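Ticket 1324: Blocks missing from sorting kit after return
Opened: 2023-02-16
Opened by: Kirsty Geddes, front desk, Turnley
Assigned to: Thaddeus Begay
Priority: Low (changed from Urgent by T. Begay)
Status: Waiting on parts

Kirsty Geddes wrote:
Block kit came back from Dirkwood this morning. The packing slip says 24 bars, half red, half green. I make it 22. I have looked in the box, under the box, and in the other box. Dirkwood says they sent everything, in the tone of people who have not looked.

Thaddeus Begay wrote:
Which slip? There are two versions in circulation, and the older one also lists a lid we have never owned.

Kirsty Geddes wrote:
The new one. No mention of a lid. Both of the missing ones are green.

Thaddeus Begay wrote:
OK. Please check the gray foam at the bottom of the shipping case. It lifts out if you pull from the short side. The long side also lifts out, but then it doesn't go back in.

Kirsty Geddes wrote:
I pulled from the long side before I read this. One green bar was under it. Also, please send new foam.

Thaddeus Begay wrote:
Foam ordered from McIver. Minimum quantity is apparently 1000 sheets, so I've asked if they would consider one. That leaves us a single green short.

Chiharu Katayama wrote:
Jumping in from the workshop. Before anyone buys a replacement, can we settle what "green" means? The last spares from Prutemon were the color of a tennis ball and had to be kept in a drawer.

Thaddeus Begay wrote:
Dark green.
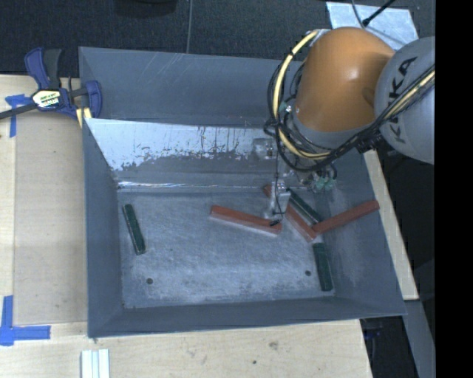 Replacement bars need to match the old ones in color and length, and I'd like them ordered from someone other than Prutemon. Go by the three dark green ones in the metal bin, and ignore the worn edges on the one lying off by itself at the left, as I don't want a supplier lovingly reproducing the wear. Red is fine, we have enough red. Chiharu, can you measure one and put the numbers on this ticket instead of on a sticky note?

Chiharu Katayama wrote:
Measured. The numbers are on a sticky note on your monitor. I'll type them in after lunch.

Kirsty Geddes wrote:
Dirkwood just called. They have found a lid.

Thaddeus Begay wrote:
Tell them to keep it. Leaving this open until the green bar and the foam arrive.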